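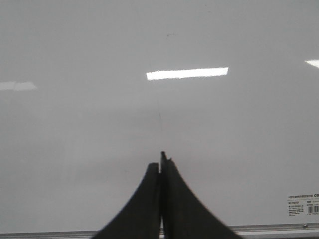
*The whiteboard, with the ceiling lights in it.*

Amna Magsi was a burns surgeon for most of her working life, and in December, at 70, she was asked to give the new trainees at Zundau a talk on the history of the unit. She had not wanted to. Mr Warraich telephoned twice and in the end she said yes to stop him telephoning.

She wrote the talk at her kitchen table. It began with the first hospital on the site, a fever house put up in 1754, and it took her four pages to get as far as Suruvov, who had taught her to graft.

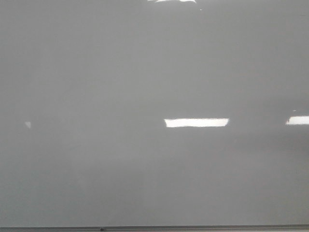
Suruvov had been a short man with a bad temper and very good hands. He made her practise on orange peel for six weeks before he let her near a patient. She meant to begin with that, and leave out the fever house. But when she stood up to speak there was nothing written on the whiteboard behind her, only the light from the ceiling lying across it in a white bar, and it put her in mind of the old theatre lamp and of the boy from Osico.

He had come in with burns to both legs. He was in the unit for 137 days, and each morning he asked her if it was the last one. She told them about him instead. She told them which grafts took and which did not, and what Suruvov said in the corridor afterwards, and that she had gone home and slept in her coat.

A young man at the back asked what had become of the boy.

"He drives a bus," she said. "He sent me a card when I retired - he spelt my name wrong."

Warraich looked at the clock. She still had the four pages in her hand, folded, and she put them in her bag and asked if there was any tea.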